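Vutetti Graduate Intake, Wultamside: Frequently Asked Questions

These answers apply to the current intake for trainee and associate roles at the Wultamside and Mutside offices. Where an answer differs from the wording of the advert, the advert applies.

Which roles are open in this intake?

Trainee Process Associate, Associate (Accounts Support) and Associate (Records). All three are non-technical grades. Software and network roles are advertised separately and are not filled from this intake.

Who can apply?

Applicants must hold a degree or an equivalent level of qualification in any subject, or be in the final year of study with results due before the start date. Applicants with more than 2 years of paid office work should use the experienced hire form.

Can I apply before my final results are out?

Yes. Enter the expected grade and mark it as provisional. Any offer made on a provisional grade is conditional. The certificate must reach the records desk before the first working day.

Is there an upper age limit?

No.

How do I apply?

Complete the online form and upload a CV in PDF or plain text. Files in other formats are rejected at upload. A reference number is sent by email when the form is accepted. Quote it in all later messages, including those about travel claims.

Can I attend the walk-in session without applying online?

Yes, at Wultamside only. Mutside does not hold walk-in sessions. Walk-in applicants fill in the same form on site and should allow extra time for this. Doors open at 9.30 am and no new applicants are admitted after 1 pm.

What should I bring?

Photo identification, one printed CV, and originals and copies of your most recent mark sheets. Originals are checked and handed back at the desk. Copies are kept.

What are the stages of selection?

Stage one is a written test covering number work, reading and basic spreadsheet use. Stage two is a typing and data entry exercise. Stage three is an interview. Results of stages one and two are combined, and only applicants above the combined pass mark go forward.

Who sets the test?

The test is supplied and marked by Parisi. Vutetti staff do not see individual answer papers and cannot re-mark them. A request for a clerical check of the score must be made through the applicant account, under "Test result".

Can I use a calculator?

An on-screen calculator is provided for the number section. Personal calculators, phones and smart watches must be left in the lockers.

How many people applied last time?

The previous intake received 2,206 forms. Of these, 2,080 met the entry rules and were invited to the written test.

How long is the training period?

12 weeks, paid at the full trainee rate. Trainees at both sites follow the same timetable. Leave is not normally approved in this period, except for medical reasons or examinations declared on the form.

Is there a bond or a service agreement?

No. The notice period during training is 2 weeks on either side. After confirmation in post, the notice period given in the contract applies.

Is shift work required?

Records and Accounts Support roles work day shifts. Process Associate roles rotate between an early and a late shift. A shift allowance is paid for the late shift and is shown as a separate line on the payslip.

Can I choose between Wultamside and Mutside?

You can state a preference. Places are allotted by score within each role, so a preference may not be met. Transfers between sites are considered after confirmation.

Is there any fee?

No fee is charged at any stage. Vutetti does not use paid agents for this intake. Messages that ask for a deposit, a registration charge or bank card details should be reported using the contact form.

I did not pass. When can I apply again?

At the next intake. Scores are not carried forward.

When does the next intake open?

The form normally reopens in November. Registered applicants who have ticked the alerts box receive an email when it does. 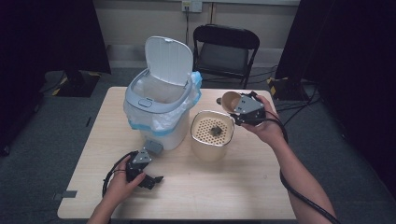
Alerts can be switched off at any time under "Account settings". Switching them off does not affect an application already in progress.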